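Meeting of the Novorano football section, Saturday, October 9, 1999

The minutes of the last meeting were read and approved.

1. Transfers. The defender from Gondine has signed for two seasons. Barreto asks 3000 for their goalkeeper – the section finds this too high and will offer less.

2. Home matches. The game against Huvby had 872 spectators. More than 35 season tickets are still not paid, and reminders will be sent in October.

3. Training. The second team moves to the small field until the grass is repaired.

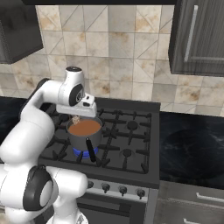

Saucepan on the stove

4. Other matters. None. The meeting was closed.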